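Section 14. Setting Up the Arm for Refrigerator Work

Before you start, give yourself a little time and load the Imby kitchen in the simulator. It is much kinder to find a bad reach here than on a real kitchen floor, and you can reset as often as you like.

1. Open the refrigerator door all the way using the scene controls, then lock its hinge so that a stray nudge from the elbow can't swing it back.

2. Bring the base up to the open side of the refrigerator, keeping the arm clear of the door and its long handle.

3. Jog the gripper slowly toward the middle shelves and stop short of the food. You want a comfortable bend left in the elbow, so if the arm is nearly straight, move the base closer and try again.

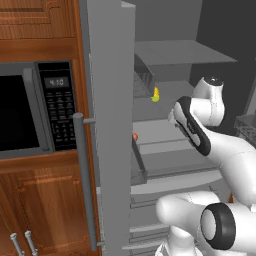

4. Save this pose as your approach point. Lizeth Henao, who wrote our first fridge routines, likes to name hers after the shelf, and we have happily copied her ever since.

5. Turn on contact warnings and play the move at the slowest speed, watching the forearm as well as the fingertips.

Note: If you see warning 582, the forearm has touched a shelf or the door. Back out the way you came in, raise the approach point a little, and run it again.

Caution: Never send a saved pose straight to a real arm. Walk through the floor checks in Section 15 first, with one hand near the stop button.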